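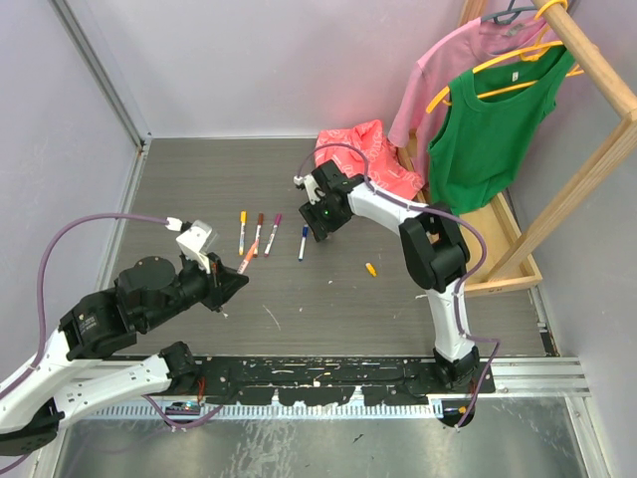
July, by Noémie Gilbert

Chill your reds this summer! I've been pouring them cold since the first hot evening of the year, and I can't think of another small change that has made dinner at my house so much better. Most of us learned somewhere that red wine belongs at room temperature, but whose room? Mine gets sticky by four in the afternoon, and a bottle that has been sitting on the counter since lunch tastes like warm jam with a headache in it. A red needs somewhere cool to wait, and it doesn't have to be fancy. A bare floor with a wood grain and three pale lavender walls, like the one up top, would look very stylish with a few cases lined up along the back, but the bottom of a hall closet does the job too, and the fridge finishes it.

My method is simple. Forty minutes in the fridge for a light red, a bit less for something fuller, then onto the table. By the second glass it has warmed up a little and changed, and I love that part. The first sip is all crunch and cherries, and then the softer, earthier stuff starts creeping in while you're passing the potatoes.

The bottle that converted me was a Gamay from Gautier, the little shop where I buy nearly everything. I had it with grilled chicken thighs, a heap of green beans and mustard dressing, and I wanted to call people up and tell them about it. Cold, it had a snap that went straight through the char and the fat. I'd had the same wine in March at room temperature and thought it was fine. Just fine!

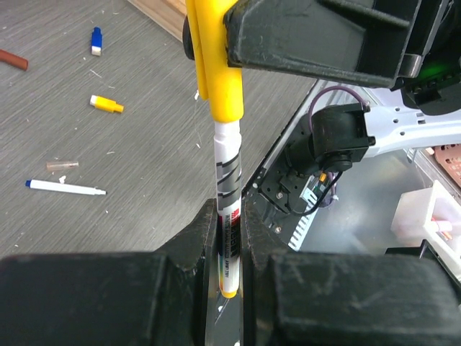
And it goes with so much more than people expect. Salmon, for one – a cool Pinot Noir with salmon off the grill is a wonderful thing, especially if there's a little smoke on the skin. Tomatoes with too much salt. Cold fried chicken eaten standing up. Pizza, obviously. I even tried it with a bowl of spicy noodles and was very happy, though I'd keep the alcohol low for that one, because heat and a big boozy red fight each other all the way down.

Restaurants are catching on, slowly. Ledum, where I had dinner last month, keeps six reds in an ice bucket behind the bar and pours them by the glass for nine dollars, and the place was humming. At Jukwood, on the other hand, I asked for ten minutes of ice on my Barbera and got the look you'd get for putting ketchup on oysters. I'd ask again. It's your glass, you're paying for it, and the wine was better for it.

Where I'd stop is with the big tannic bottles. Get a young Cabernet too cold and it turns hard and bitter, like tea left in the pot. Save those for October and a stew.

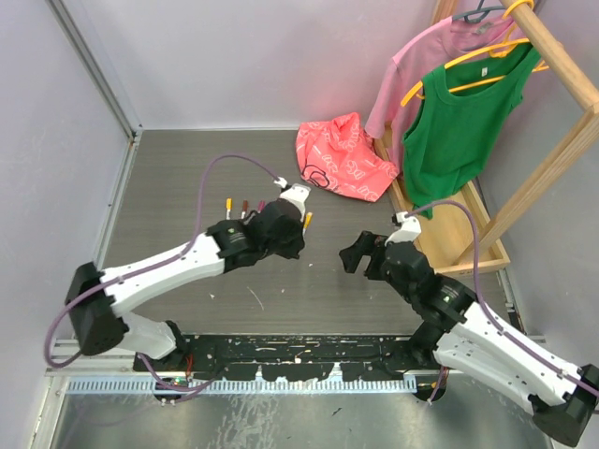
Carter Dufour thinks I'm too strict there, and wrote to say that he gives even his Cabernet fifteen minutes in the fridge from June on, drinks it with a rib eye, and has never once found it bitter. All right, Carter – I have a steak in the freezer and a bottle that needs drinking, and I'll try it your way this weekend.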